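Barnlow laundry rooms stay shut through Saturday, tenants told to line-dry

Residents of the Berkell apartments in Barnlow will be without shared laundry until at least Saturday after a water main under Hallel Street gave way for the second time this month. Building managers put notes under doors Tuesday night. Drying at home for now, and washing wherever you can find a machine.

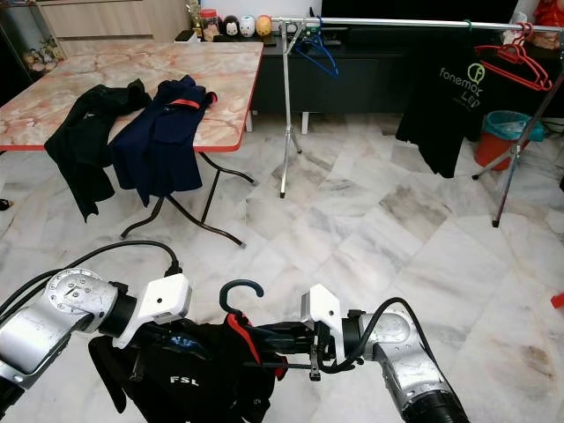
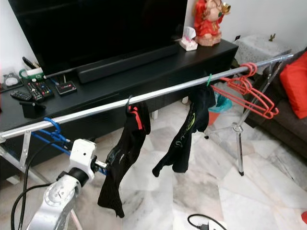 Dark clothes on hangers and an indoor drying rack.

The break is at the corner by the old post office, same spot as the first one. Crews from Pant, the contractor the town uses for water and sewer work, had the street open by 6 a.m. and closed one lane in both directions. Buses are going around by the school. Expect delays at pickup time.

Drinking water is fine, the town says. No boil notice. Pressure is low on the upper floors and the three laundry rooms at Berkell are fed off the same line, so managers locked them before the pumps could be damaged. Some 742 apartments are affected.

"We had it back for nine days and then this," said Devendra Jaiswal, who has lived on the fourth floor since the buildings opened. "I got two kids in sports. It piles up fast."

Jaiswal said he drove to the laundromat on Mill Road Wednesday evening and waited 90 minutes for a washer. The dryers were all taken, so he brought everything home damp and hung it up in the living room. Neighbors on his floor are doing the same. One has offered up her bathtub.

The laundromat is staying open until midnight while the repair goes on. Last wash at 10:45. Bring quarters — the card reader has been down since last week and the change machine ran out twice on Wednesday.

The pipe itself dates from when the street was first paved, and the town had planned to replace 1,045 feet of it next spring. That work may get moved up. Council members will take up the question at their next meeting, though there was no word yet on where the money would come from. Public comment is allowed, sign up at the door.

Managers at Berkell said tenants will get a credit on next months rent for the lost laundry days. The amount has not been set. Tenants who already paid for laundry cards should hold on to them, balances will carry over.

A few reminders from the notice, for those who didn't get one:

No drying on balcony railings. Still in the lease.

Keep racks away from baseboard heaters.

Open a window a little if you are drying a full load inside, the hallways on the north side have had damp problems before.

Do not use the basement sinks for washing clothes. The drains back up.

Anyone who can't get to Mill Road can call the office and ask about the shuttle. It is running 2 trips a day, one in the morning and one after supper, seats are limited so call ahead. Bags have to fit on your lap or under the seat.

Crews hope to have the new section of pipe in by Friday night and flush the line after that. If the water runs brown, let the cold tap go for a few minutes before using it. Hallel Street should reopen to both lanes once the patch is down — weather permiting.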